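I have been wearing glasses since second grade and I own, at last tally, four pairs, two of which I can find. So when my friend Chanida Sriwong asked if I wanted to tag along to the open day at Nernar in December, I said yes before she got to the part about the free noodles. (There were free noodles. I'll get to them.)

Nernar makes frames and cases, and they share a long low building on the edge of Skunidholm with a lens lab called Selia. You park behind the tile store, walk past the bike racks and go in through a door that looks like it belongs to a dentist. I walked past it twice. Chanida waved at me from inside the second time and did not come out to help, because it was freezing.

They gave us paper badges and put us in groups of eleven. Our guide was Nattawut Kaewkla, who runs the frame room, and he talks fast and walks faster. If you stop to tie your shoe you've missed acetate entirely. I didn't miss acetate! It comes in big sheets with the pattern going all the way through, and there was a rack of them by the window in every kind of honey and bottle green. One sheet was the exact brown of my grandmother's reading glasses and I got a little sentimental about it. Chanida took a picture of me being sentimental. I've asked her to delete it.

After the cutting room (loud, ear protection handed out, mine kept sliding off) we saw the polishing drums. The frames go in with wooden chips and tumble for days, and the smell is wonderful, kind of like a pencil sharpener. Somebody asked how many go in one drum and Nattawut said 324 if they're adult sizes and more if they're for kids, which started a side conversation about how many pairs children lose. A woman from Chuensuk, where they apparently have a really good school eye program, told us her son had buried his in the yard. On purpose. He wanted to see if they would grow.

Then the fitting side, which was quieter. Evangelia Zervas showed us how she warms the tip of a temple and bends it by feel, and she fixed the crooked pair I was wearing in less time than it takes me to clean them. I've been walking around lopsided since summer and I thought it was my ears. She was very kind about it. She did say "oh dear" first.

The last stop before lunch was cases, and I'll admit I had not been looking forward to cases.

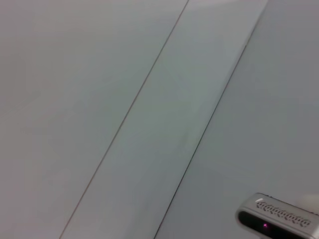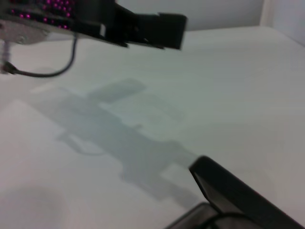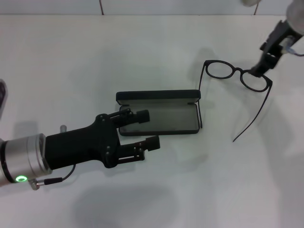 I went in thinking a glasses case was a box with a hinge, and I came out with opinions. Mine at home is the soft slip-in kind, and it has never protected anything from anything; I sat on it on a train once and that was the end of a good pair. The hard ones are a whole different animal. The one open on the white table was black on the outside with a light gray inside, rounded at the corners, its lid laid right back so that you could see straight into the tray. I liked the pale inside more than I expected to. My old black-lined one hides every crumb and grain of sand until it's on your lenses, and with a light one you'd see the stuff and shake it out. I said this out loud and Ognjen Nedeljković, who designs them, looked so pleased that I think I may have made his day.

He told us the fight in his department is always about the hinge. Too stiff and older customers can't manage it, too easy and it pops open in a bag. He passed around a stiff one and an easy one and had us all try them with our eyes closed, and the group split pretty much down the middle. I'm stiff hinge all the way. Chanida is easy hinge and we argued about it through the whole noodle line.

He also cleared up something I have been doing wrong for my entire life. Glasses go in with the lenses facing up and the folded temples underneath, so the lenses aren't resting on anything. I have been putting mine in face down! For decades! A man behind me said "huh" in a very small voice, so at least I had company. And you're supposed to wash the cloth. I don't think I have ever once washed the cloth.

OK, noodles. Rice noodles with greens and a peanut thing on top, ladled out by Amnuay Pongsiri from the front office, who made the broth at home and drove it over in two enormous pots. I had seconds. There was a chili oil at the end of the table with no label on it and I'd go easy with that if I were you.

Afternoon was the Selia half, and I'm sorry to say it dragged. You look at the lens machines through a window and the talk was mostly numbers. We were in there twenty minutes and I spent a good part of that reading the fire exit map. The coating demo at the end was better, where they let you drip water on a treated lens and a plain one and tip them both. The drops on the treated one ran off like they had somewhere to be.

There's a small shop on the way out. Seconds start at 17 dollars a frame and some of them I could not find the flaw in. I bought a hard case with the stiff hinge and nothing else, and Chanida bought three frames she doesn't have a prescription for.

Practical stuff if you go: wear shoes you don't mind getting dusty, skip the first tour of the morning if you want room to stand in the cutting area, and bring your crooked glasses. The bathrooms are up the stairs by the polishing room, second door.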